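Réka Veres
Thread

1/ A decluttering thread, sort of. Someone sent me the Wosance newsletter again, the one that claims the average household loses 400 hours a year looking for things. I've asked twice where that number comes from. So far I've been sent a discount code.

2/ Do the sum. It's more than an hour a day, every day, spent hunting for the scissors. I live with two teenagers and a dog who steals socks and we don't get anywhere near it. Maybe in a bad week, if the car keys are involved.

3/ The source, as far as I can trace it, is a talk by Meinrad Thaler, who quotes a Danzer survey of 1285 people. The survey asked how long you FELT you spent looking for stuff. After you'd clicked on an ad for storage boxes.

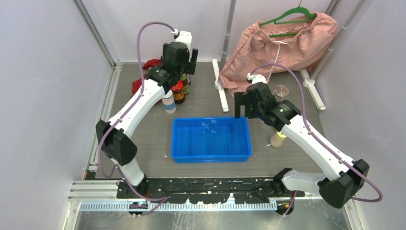 4/ My other gripe is the idea that a plain room makes a calm head. I'm sure it does for some people. But the "before" photos are always taken at night under a bad bulb, and the "after" ones have pale walls and a dark grey top like that and the daylight turned up to full. I'd feel calmer in there too. It's mostly the paint.

5/ Also the "touch it once" rule. Pick up a letter, deal with it, never touch it again. Have these people ever had a letter from a council? I touched one parking notice nine times in April and it still isn't dealt with.

6/ Decanting! Why am I pouring things out of a container that works into a second container I had to buy? With the old one I knew what it was and when it went off. With the new one I have to write a label, and then from above all I see is a round black lid anyway.

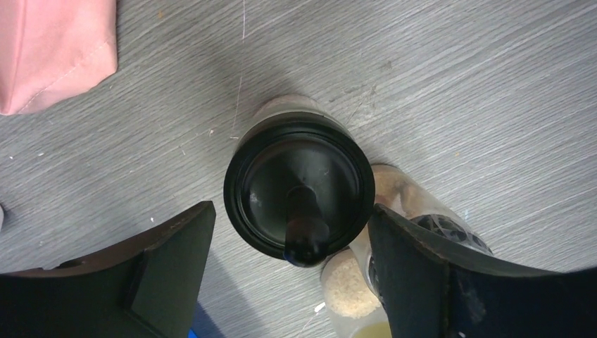
7/ Someone will say "but decanting keeps food fresher". Does it? Fresher than the packet with a peg on it? I've looked for a decent side-by-side test and found a lot of people who sell jars.

8/ To be fair to the trays and dividers crowd, I do own a cutlery tray and I'd be lost without it. One tray. What I don't believe is that if one tray is good, then I need the Zerari 5 piece set for a drawer that holds batteries and a dead torch.

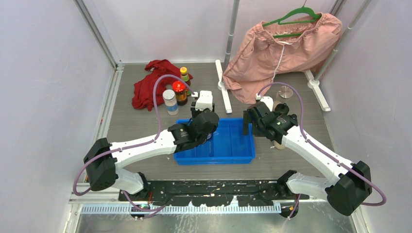
Thread last edited: Saturday, 9.40 pm

9/ Adding this as a few of you asked about the paid course. I did the free first module. It's a video telling you to write down how being messy makes you feel, and then a shopping list.

10/ The Prellesby library has the book version if you want to see for yourself without paying. There was a queue for it when I looked, so plenty of us are at least curious. I'm happy to be told chapter six is brilliant — I gave up in four.

11/ What I'd want to see before I believe any of it: pick some homes, tidy half of them, go back a year later and look in the cupboards. No questionnaires. Don't tell people which day you're coming.
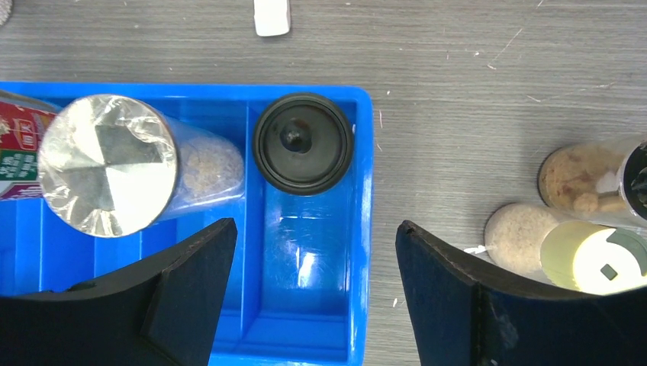
And publish it even if the tidy half looks the same as the other half by winter, which is my bet.

12/ Yes, I saw the reply about the 2756 five-star reviews. Nearly all of the ones I opened were written the week the boxes arrived. Everyone loves a box the week it arrives. Ask again once it's full of chargers.

13/ If the system works for you, great, keep it, I'm not coming round to mess up your pantry. I'd just like one number in that newsletter to have a footnote. Muting this now as I have to go and find the tape measure.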